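Work with us > Take part > Home sewing and fit study

Reading time: 3 minutes

We use cookies to remember your settings and count visits. Accept all / Manage choices

Call for participants: how shirts and trousers fit after a year of wear

Posted 2022-06-09

Estska is looking for 100 adults to take part in a study of everyday clothes. We make sewing patterns and small runs of workwear, and we want to know how a garment fits after it has been worn and washed for several months. Most fitting is done on new clothes, on people standing still. We would like measurements from people who bend, reach and carry things during a normal day.

The study is run from our workroom at Nokeck and is led by Reijo Tikkanen, who has drafted our patterns for the last nine years. It runs until the end of December. No sewing experience is needed.

Who can apply

You should be 18 or over and able to come to Nokeck three times. We need all sizes, and we are short of people with long arms and people under 160 cm. You can be in paid work, studying, retired or at home. If you are pregnant or expect your size to change a lot for another reason, please write to us first – we may be able to place you in a shorter group.

We already have 57 people signed up, most of them office workers. Applications from people who work with their hands, or who look after small children, are especially welcome.

What you will do

At the first visit we take your measurements and give you two garments, a shirt called Inari and a pair of trousers called Saarinen. You wear each of them at least once a week and wash them as you would wash your own clothes. You fill in a short form every month. It asks where the cloth pulls, where it rubs and whether anything has come undone. At the second and third visits we measure you and the garments again. Each visit takes up to 79 minutes, including a break. 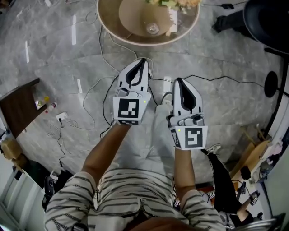 Sleeves are the part we know least about. A sleeve that looks right with the arms down can ride up at the wrist or drag at the back of the shoulder once the wearer reaches out, and our forms so far say very little about this. We will ask you to hold both arms forward for a few seconds while we mark where the cuff sits. Please come to the first visit in a shirt of your own that you wear often. Stripes are a help, and something like a white shirt with dark stripes running across it is ideal, as the bands show any twist in the sleeve straight away. Thin knits are fine. Please avoid thick jumpers.

What you will get

You keep both garments. We pay 829 kronor in total, in two parts, the first after the second visit and the rest after the third. Travel by bus or train is paid on top, so keep your tickets. We can't pay for taxis unless we have agreed it with you beforehand.

Your measurements

Your measurements are stored under a number and your name is kept in a separate file. Only Reijo and one assistant can open it. You can leave the study at any time and ask us to delete what we hold. You still keep the clothes.

How to apply

Write to Reijo Tikkanen at the workroom with your name, height, usual shirt size and a line or two on what you do in a normal week. Tell us if you have an allergy to wool, latex or any washing powder. We reply to everyone, normally within ten days. The workroom is on the ground floor and there is a lift to the fitting room upstairs.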